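Procuram-se bombeiros de apoio para o quartel de Nieto
22 de setembro de 2026 | Secretaria do quartel de Nieto

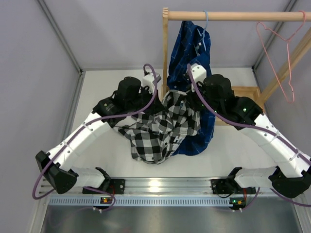 Camisas de xadrez e cabides azul-claro e cor-de-rosa.

O nosso quartel serve 3.221 moradores entre Nieto e a estrada de Clidell, e quem cá anda sabe que as chamadas raramente escolhem boa hora. Gostávamos muito de ter mais gente connosco, e por isso abrimos inscrições para a equipa de apoio: condução do autotanque, abastecimento de água e tudo aquilo que se faz na retaguarda de um incêndio (e que é tanto, mas tanto!).

Não é preciso experiência. Pedimos idade mínima de 18 anos, carta de condução e alguma paciência para noites compridas. A formação começa em novembro, no campo de treino de Zunbridge, e é gratuita; o fardamento fica por nossa conta. Cada turno de prevenção é compensado com 234 euros por mês, que não enriquecem ninguém, mas ajudam no combustível e no café.

Quem tiver carta de pesados diga-o logo na inscrição, por favor, porque o autotanque novo anda à espera de condutores. Venha também conversar connosco antes de decidir, a porta está aberta ao fim da tarde.

Comentários (3)

tiacarmo: O meu filho vai inscrever-se, já não fala noutra coisa!

rui_da_serra: Só tenho carta de ligeiros, dá na mesma?

Secretaria: Dá sim, Rui, apareça!

Contacto: secretaria do quartel, Nieto | © Quartel de Nieto | Voltar ao topo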